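I caught the head coach of the Clostness Nordic juniors on the one morning she wasn't driving a van somewhere. She'd asked me not to make the piece about her, so her name stays out of it, and she talked for most of an hour with her boots still on.

The big news is the summer roller ski loop, which opens Saturday, May 31, 2025, behind the old Flaka parking lot. It's 525 yards, paved, and the kids are already arguing over who gets to go first! "We used to train on the county road," she told me. "I'd spend the whole practice yelling 'car.' I don't think I taught anyone a thing about technique."

Paving cost more than the club had, of course. The pancake breakfast in February brought in 2,000 dollars, and the ski swap added some 1,000 more (I bought poles I didn't need). The rest came from Stoltovis, the hardware people, who'll get their logo on the start banner.

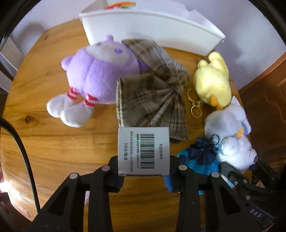 One of the parents, who'd wandered over to listen, said the loop was great but the downhill corner by the fence scared her, and could they please put up some padding before the little ones tried it. The coach nodded. "It's ordered," she said. "Until it comes, the under-tens stay on the flat side."

I asked about next winter. She has four skiers aiming for the state team – she wouldn't tell me which – and wants everyone else racing at least the Jääskeläinen Cup. "Even if they come in last. I came in last there twice, and the soup is really good."

Practice is Tuesdays at 4. Bring a helmet.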